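Skip to content
Home > Work With Us > Call for Participants: Testers Wanted for the New Majimbun Reminders

Call for Participants: Testers Wanted for the New Majimbun Reminders

Majimbun is a calendar and to-do app for Android phones and tablets, made by the small company Skakance. We are now preparing version 3 of the app, and before we give it to everybody we would like it to be used for some weeks by people who have real appointments, real families and real bad habits with their calendars.

We are looking for 600 testers. At the moment of writing 463 places are already taken, mostly by people who helped us with the previous version, so please do not wait too long if you are interested.

What is new in this version

The largest change is in the reminders. Until now, a reminder in Majimbun was tied to one hour of one day. If you were busy at that hour, you swiped it away and it was gone. In the new version you can tell the app to bring the reminder back later the same day, or the next time you open your shopping list, or when you connect to the Wi-Fi at home. There is also a shared calendar for households, where each person has a colour and can hide the entries of the others.

The second change is the widget for the home screen. It was written again from the beginning. It should now use less battery, but we have tried it only on the phones which we have ourselves, and this is one of the reasons we need your help.

Who can take part

You can apply if you are at least 18 years old and use an Android phone every day. You do not need to be a programmer and you do not need to have used Majimbun before. We ask only that you put your own appointments in the app during the test and do not make up false ones, as with false ones people do not notice when a reminder comes late.

We would be especially glad to hear from:

people who work in shifts
parents who share a calendar with another adult
people who use a screen reader or very large text
owners of older phones and of tablets
people who write their entries in more than one language
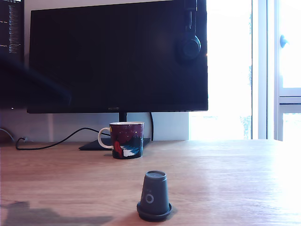

Do I need a computer to take part in the test?

A phone or a tablet is enough. The test version is installed directly on your device, and the questionnaires can be filled in there too. If you prefer to write longer answers with a keyboard, you can open the same questionnaires in a browser.

What we ask from you

The test lasts six weeks. In the first week you install the app and bring in your old calendar, if you have one. After this you use it as you would normally do. Every week we send a short questionnaire, which takes ten minutes. When something goes wrong, please report it with the button "Tell us" in the menu. A report of one line is also useful. You may write in English, German or Spanish.

At the end there is a longer questionnaire and, for those who want it, a video call of half an hour with one of our developers. The call is voluntary and does not change what you receive.

What you receive

Every tester who fills in at least four of the weekly questionnaires gets the full version of Majimbun without payment for two years. Those who take part in the video call receive in addition a voucher for the Skollar shop. We cannot pay money for the test and we cannot cover the costs of your mobile data.

Your data

The names of your appointments stay on your device, unless you use the shared calendar. In that case they are stored on our server in encrypted form. The test version sends us technical information: the model of the phone, the version of Android, the time when a reminder was planned and the time when it was shown. We delete this information after the end of the test. You can leave the test at any moment from the settings, and you do not have to give a reason.

Please be aware that a test version can have faults. In the test in June one fault made birthdays appear twice in the calendar, and it has been repaired, but others will surely be found. Make a copy of your calendar before you begin, and do not use the app as your only reminder for medicine.

How to apply

Fill in the application form on our page at Ulari, the forum where we run all our tests. The group has 2,120 members, and reading the older discussions there is a good way to see how we work. In the form we ask for the model of your phone, your country, and a few words on how you keep your appointments today. A paper diary is a perfectly good answer.

Applications are open until 8th July. We write to everybody who has applied, also to those for whom we have no place this time. If you have a question before you apply, please put it in the Ulari group under "Before the test".

Share this call
Previous: Majimbun Now Opens Calendar Files From E-mail
Next: How to Move Your Lists to a New Phone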